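About us

Tilitz writes software that lets robot arms pick things up and put them down again. We don't build arms or grippers. We write the part in between: the code that takes in camera images, decides where the jaws should go and sends the commands that move them there.

The company was started by Erlinda Sebastian and Rosalinda Cruzado, who had worked together on motion planning at Sison. They left with a rough planner, two desks and a long list of objects that the planner could not cope with. The first office was in Kosdale. In June of last year we moved to a larger unit in Dolham, where we have space for the test benches and somewhere to eat lunch away from them.

What we make

There are 3 parts to our software, and customers can take them separately.

The perception part works out what is in front of the gripper and where its edges are. Shiny, pale and rounded things are still the hardest, as highlights move when the wrist moves and a plain surface gives the camera little to hold on to.

The planning part chooses an approach and a path. It is quick enough to plan again during a move, so if an object shifts, the arm does not have to go back to its start position.

The control part closes the jaws and looks after position and force until the object is released. Most of our recent work has gone into this. A smooth, round object can be gripped well in one place and badly a few millimetres higher, and the controller has to tell the difference early.

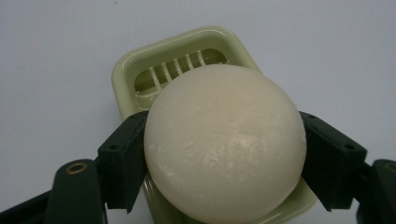 We also supply the tools we use ourselves: a log viewer, a replay tool and a labelling program for grasp attempts. The replay tool runs any recorded attempt against a new version of the software. Each release is replayed against 3,000 recorded attempts before it goes out, and a failure that was not there before stops the release until someone has looked at it.

How we work

Erlinda leads planning and control. Rosalinda leads perception and looks after the tools. Everyone who writes code also spends time at the bench, and support questions go straight to the person who wrote the part in question – there is no separate help desk.

We test with ordinary household objects for the most part. They are cheap, easy to replace and awkward in useful ways.

Visits to Dolham are by arrangement. Please write to us first and say which arm and gripper you use.

Page last updated August 25, 2020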